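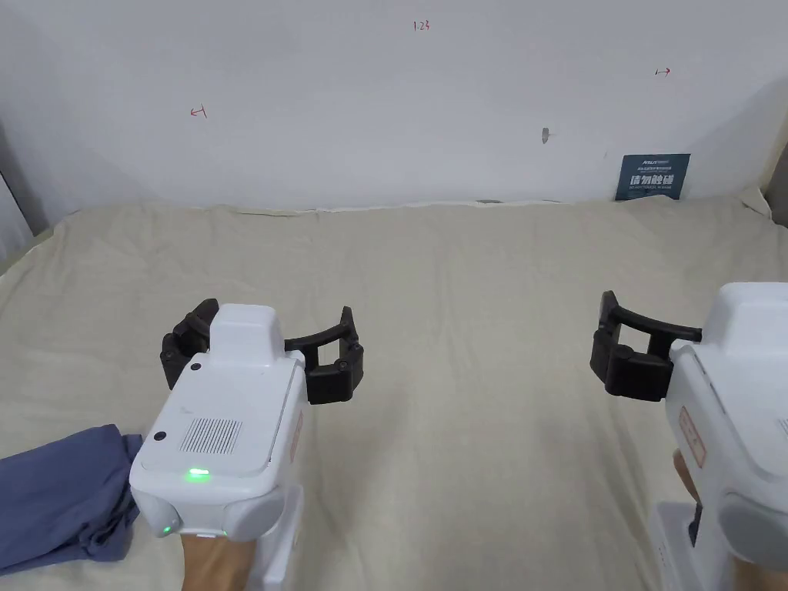 How does a robot learn to fold a shirt? It copies people!

At the Bunting workshop in Dunadville, we're building a robot helper named Soditz. Before it can do any chores, it needs lots of practice moves to study. So a person takes a gripper in each hand - a gripper is a robot's version of fingers - and does the job first. Pinch, lift, fold, let go!

Soditz has 2214 practice moves to learn from so far, and almost four of every five are folds. Socks come next, and we can't wait!

Contact Bunting Workshop | © Bunting Workshop, Dunadville | Back to top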